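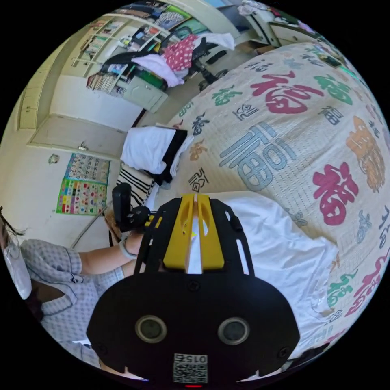 Sornar House Rules – working practice pack for hand-held grippers

From Justeo. Edition 2, April 2020.

Most rules for grippers were written with a factory in mind. They assume a yellow line on the floor, a fence and a person in steel toecaps. Bedrooms have quilts, laundry and an office chair with clothes on it. House Rules is our attempt at sensible practice for people who handle cloth with a gripper in somebody's home, and would like to be invited back.

What you get

One spiral-bound handbook, 100 pages, A5, wipeable cover
One pad of 500 session sheets, single-sided
A wall card with the short version, for people who will not read the handbook
A card of plain labels for numbering tools

Stock code: Dradham 320
Delivery: flat, by post. The first edition went out rolled and is presumably still rolling itself back up on walls across the country.

What the rules cover

The handbook follows the order of a working session. It starts at the front door with permission and where to put your shoes, and carries on through setting out, handling, pauses and putting back. Corey Ruawai wrote the handling chapter and Doina Dimitrov took out most of his exclamation marks.

A few of the rules as printed:

4. Every tool carries a number, and the number goes on the sheet before the first item is touched. "The black one" is not a number.

7. Agree which surface you are working on. If it is the bed, the whole bed belongs to the task until the sheet is signed, and cups of tea live elsewhere.

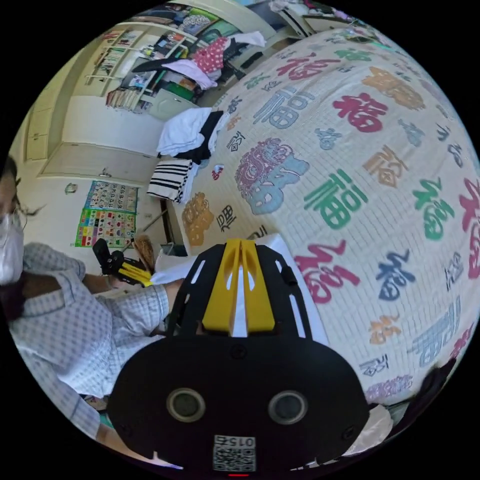
9. Where two grippers are in use over the same surface, one person calls the moves. Arms cross sooner or later, and it is better if somebody has said "mine" first.

12. Keep fingers out of the jaws when passing a tool over. Offer the handle. You learnt this with scissors.

15. Clothes waiting their turn stay in one pile. Do not tidy the pile halfway through, however much it bothers you.

18. Long-handled things such as brooms and poles go where nobody will step back on to them. Walk the floor once with empty hands before you begin.

23. Leave other people's shelves alone. You are there for the laundry.

The chapter on patterned bedding is new to this edition. Beverley Gilchrist asked for it after a long afternoon with a paisley duvet, and we now ask users to note the cover on the sheet as well as the item being folded. White cloth on a busy print and white cloth on a white sheet should be written up as separate conditions, even when it is the same cloth.

What it isn't

House Rules is not a certificate and will not make your tool comply with anything. If your machine moves under its own power, you need the maker's safety instructions and a proper risk assessment first. Our wall card can go up afterwards, next to them.

Will it fit our existing paperwork?

Usually. The session sheet has the same columns as the older Lindemann form, with the box marked "Other" made bigger by popular demand. Wiremu McAlister can supply a blank for you to try before ordering.

Can we photocopy the sheets?

We would prefer you bought another pad. Auður Toft, who looks after orders, has seen the photocopies and says they come out grey.

Refill pads and spare wall cards are sold separately. Handbooks with coffee on them cannot be returned, wipeable cover or no wipeable cover.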